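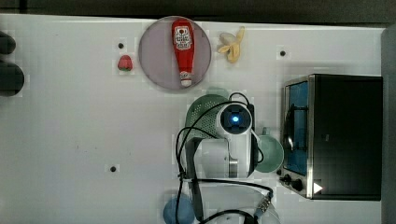 Bit-na Cheon asked if the set number must be written on every small part, or only on the bag. Please write it on the bag and on the parts that are larger than the label. Very small parts are listed in the record and carry no number.

4. Preparing a toy set for lending

In this section you learn how to register a new set in Mivitz, how to print its labels with the Frade label printer, and how to check the set when it comes back. Please read section 3 (Users and passwords) first. You need the password of the desk account. The password of a borrower will not open the Sets menu.

4.1 Before you start

Have these things ready:

- the computer with Mivitz, already connected to the internet
- the Frade printer with a roll of Troltix labels inside
- a clean cloth and mild soap
- a mesh bag or a box with a lid
- a large, light-colored table where you can put down all the parts

Note: Mivitz closes the desk account after 20 minutes without use. Parts that you did not save are lost from the record. If you must go to the door or to the telephone, press Save draft before you go.

4.2 Register the set

1. Sign in with the desk account and open Sets > New set.
2. Choose the kind of set. For toy food, plates and pans, choose Pretend play. Do not choose Kitchen, this kind is for real baking tools which are lent to adults only.
3. Type a name of the set. Keep it short and begin with the most important word, for example "Kitchen, large" and not "The large kitchen set".
4. Leave the field Set number empty. Mivitz gives the next free number by itself when you save. In the examples of this manual the set number is 1068.
5. Under Age, choose the age which is printed on the box of the maker. When the box is missing, choose Not known and put the set on the shelf for checking.
6. Press Save draft.

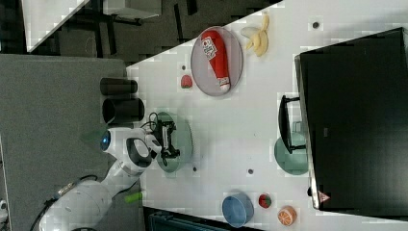

It was not clear to me if plates count as parts or as packing, one reader wrote after the last version. They are parts. Packing means only what the set travels in: the bag, the box, the lid and the paper card with the rules.

4.3 Add the parts

1. Open the draft and press Add part.
2. Type one kind of part on each line, with its color. Write "plate, green" and "plate, purple" on two lines, even when the plates have the same shape.
3. In the field Quantity, type how many you have in front of you. Do not copy the number from the box of the maker.
4. When a part can be opened or taken apart, put a check mark at Has loose pieces. A new line appears, and there you can name the pieces.
5. Press Add part again until all parts are in the list. Then press Save.

Caution: Do not register a part which is broken or has a sharp edge. Do not repair it with glue. Put it in the box marked Out and write it in the desk book.

Note: One record can have up to 200 lines. We never had a set so long, but building blocks can come close if you write each color separately. For blocks you may write "mixed colors".

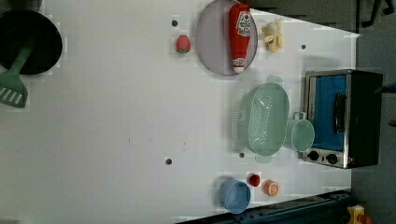 When the record is saved, the status changes from Draft to Not labeled. The set is now visible to the desk but borrowers cannot reserve it. It stays like this until you have printed the labels and pressed Release, as described in 4.4.

4.4 Print and fix the labels

1. Switch on the Frade printer and wait until the light is green and does not blink.
2. Open the record and press Labels.
3. Choose Bag label for the bag or box, and Part label for the parts.
4. Press Test. Compare the number on the test label with the number on the screen. If they are different, close the label window and open it again.
5. Press Print all.
6. Wipe the place for the label with the cloth and let it dry completely.
7. Press the label down from the middle to the outside.
8. Go back to the record and press Release.

Caution: Never put a label on a place where a child puts the mouth, such as the edge of a cup or the front of a spoon. On these parts use no label.

If the printer shows the message 1516, the roll is not seated correctly. Open the cover, take out the roll, put it in again with the free end toward you, and close the cover until it clicks. Switching the printer off and on does not remove this message.

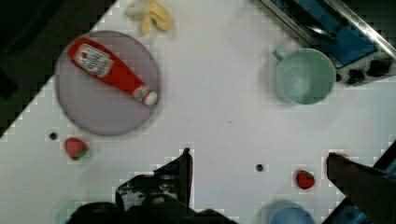
Does the desk have to open the bag while the family is waiting? This question comes from our branch in Uvstead. No. Take the bag, press Received, and the family can go. The check is done later, but before the set goes back on the shelf.

4.5 Check a returned set

1. Scan the bag label. Mivitz opens the list of parts.
2. Put all parts on the table and mark each line which is complete.
3. If something is missing, press Missing next to this line. The borrower receives a message in the evening at 6 p.m. and has time until the next visit to look at home.
4. Wash the parts with mild soap and dry them. Parts of cloth go in the laundry bag.
5. Pack the set and press Back on shelf.

Note: In February the old list on paper was stopped. If you find a set which has still a paper list in its bag, register it as a new set from 4.2 on, and keep the paper in the folder at the desk.

For a set that was reserved by another family, see section 5.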